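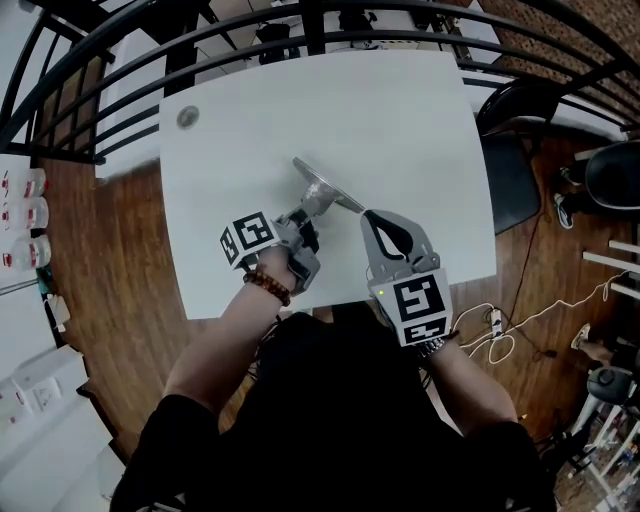 Do soft fingers hold up as well as rigid ones on hand-held grippers? For grasping smooth or curved parts they do fine, but they wear faster and they give you less repeatable closing width.

Search this forum Go Advanced

Hand-held grippers: soft black fingers vs. the gray ones

dalva_p
We have both kinds now and I have to pick one before we order more. The gray fingers closed on the neck of the metal disc and held it at a tilt. The soft black ones curve in and pinch at the tips, leaving a teardrop gap in the middle. I ran 100 grasps with each on Tuesday. Gray dropped the disc 2 times, soft dropped it zero times. Is that enough to decide on?

gruvell_fan
No. 200 grasps on one object tells you about one object. Try something with flat sides and something thin.

S.Wikstrom
Agree on more objects. I'd also look at tracking before drops. Both grippers need their marker block readable from overhead the whole time. If you tip your wrist to get the soft fingers under a rim, the codes turn away and the pose jumps. We threw out a lot of takes over that at Mallton.

dalva_p
The blocks have more than one code on them, so I get some tilt before it loses them. I haven't measured how much.

noonan_s
I'd go gray. Soft fingers bend under load and your logged width stops matching what the tips are doing. Fine if a person is holding it. Less fine when you replay it on the arm.

Waqas Pirzada
Don't agree with that. We replay soft finger data on an Ichikawa arm every week. Put the same fingers on the arm and the bend is the same on both ends. Where people get in trouble is recording with one type and replaying with the other.

noonan_s
Same fingers, same age? Ours got noticeably softer by November and the old recordings replayed badly.

Waqas Pirzada
We swap them as a set. Fair point on age, I don't have numbers for it.

deo_torres
Does the Eltari mount take both kinds, or do you need the adapter?

dalva_p
Adapter for the soft ones. Two screws. I'll rerun with a mug and a flat box and post the sheet.

2,364 views 9 replies Share

Related topics
Marker block size for overhead tracking
Gruvell controller drops connection after sleep
Calibrating closing width on hand-held grippers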